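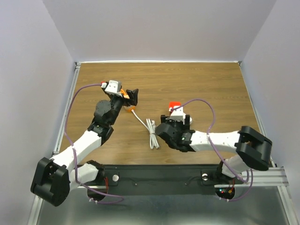

Figure 12.1 Two-arm bench cell with a white charging cable on the tabletop.

Chapter 12
Chores: Are We There Yet?

Short answer, no. Longer answer, it depends which chore, whose house, and how long you're willing to wait.

Start with the cable. A dishwasher is a machine that does a chore, and so is a bread slicer, and both have been around a good while. They work because the job was bent to fit the machine. Plates go in slots. Loaves come in one size. Cables don't come in slots. A cable is soft, it folds over itself, it has a stiff end and a floppy middle, and it never lies the same way twice. Pick up one part and the rest moves. Engineers call this a deformable object. Same trouble with socks, trash bags, bread dough, bedsheets.

Now think what a person does. Grab, shake, wrap, tuck the end in. Maybe you look at it, maybe your watching TV. Most of the work is done by feel, and feel is where most grippers are still weak.

Why two arms? One to hold, one to move. Try coiling a cord with one hand behind your back and you'll have half of section 12.2 already.

Some numbers, because people always ask. The Destden trial, which we come back to all through this chapter, ran 364 attempts at one tidying job on a bench. Same table, same lights. The report counts an attempt as a success only if no one touched anything. Read that definition twice before you compare it with the Hiltine warehouse results in 12.3, which allow 2 human assists per run. Not the same test. Students mix these up every year.

Shop floor first, then. Zakico's packing line is the easy case: known parts, a fence, someone on shift until 6 p.m. to clear jams. Robots earn their keep there. The house is the hard case. Pets, stairs, bad light, a drawer that sticks. And cost. A shop can spread the price of a cell over three shifts. A family can't.

What to look for as you read:

Does the object keep its shape?
Who sets up the work space, and how often?
What happens after a dropped item?
How is "done" measured, and by who?

Key terms: deformable object, bimanual, end effector, reset, assist, cycle time

Before class: pick one chore at home. Write down every step, including the ones you dont notice. Time it. Then mark the steps where you used touch and not sight. Bring the list, we use it in 12.1.

12.1 What Counts as a Chore

The Babaei workbook splits housework into moving, sorting, cleaning and folding. Rough, but good enough to start with. Moving comes first.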